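I've been banging on about dark corners for years, and my friends in Stullwood are sick of it. But why do we light every room as if we're about to operate in it? Our kitchen had 14 bulbs in the ceiling when we moved in — fourteen! — and I took most of them out by March.

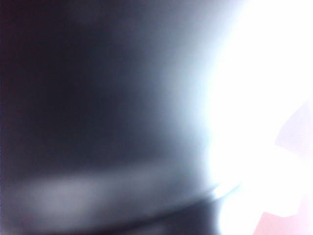 Grey going to white, with a bit of pink.

Jaxon Cormier reckons I'll ruin my eyes chopping onions in the gloom. Maybe so, but I like a shadow with a soft edge, and I like my tea in one (with the little lamp on, I'm not a bat). Leave the big light off tonight and see how you get on.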